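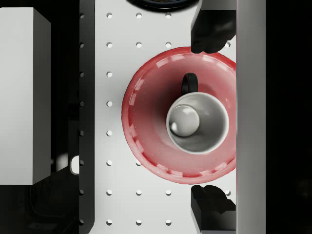
Filed under: Grants & Reporting | Performing Arts

Interim Progress Report: Drindance Touring Musical
Submitted to the Melitz Fund for New Stage Work
Reporting period: July through October

1. Summary

The Drindance company has completed the second of its planned development stages and remains on schedule for its opening at the Lozano Theater. The full score is now in rehearsal draft. Spending to date is within the approved budget, and no change to the grant terms is requested.

2. Artistic progress

The cast of 14 was confirmed in July following open auditions. Rehearsals began in August under the direction of Derek Mapplebeck, who also staged the original workshop reading. Act One has been blocked in full. Act Two was revised after the September read-through, when the creative team agreed that the harbor sequence ran too long and delayed the entrance of the younger sister. Two songs were cut and one was moved to the opening of the act.

Orchestrations are complete for all numbers except the finale. The arranger has asked for additional time with the woodwind parts – these will be delivered before the company moves into the theater.

3. Audience and community activity

An invited preview of Act One was held on a Friday evening in the Numomov rehearsal hall, which seats 180. All seats were taken. Written comments were favorable on the music and less so on the sound balance, and several guests in the back rows reported difficulty hearing the lyrics. The sound designer has since changed the placement of the speakers.

The student ticket program has received 198 requests from area high schools. Confirmation letters will be sent once the matinee dates are fixed.

4. Matters requiring attention

The touring set is heavier than first estimated and will require a larger truck. The added cost can be met from the contingency line. One understudy position remains open following a withdrawal in September, and auditions for it are under way.

5. Next period

The company will complete Act Two staging, record the rehearsal tracks, and begin costume fittings. A revised cash flow statement will be supplied with the next report.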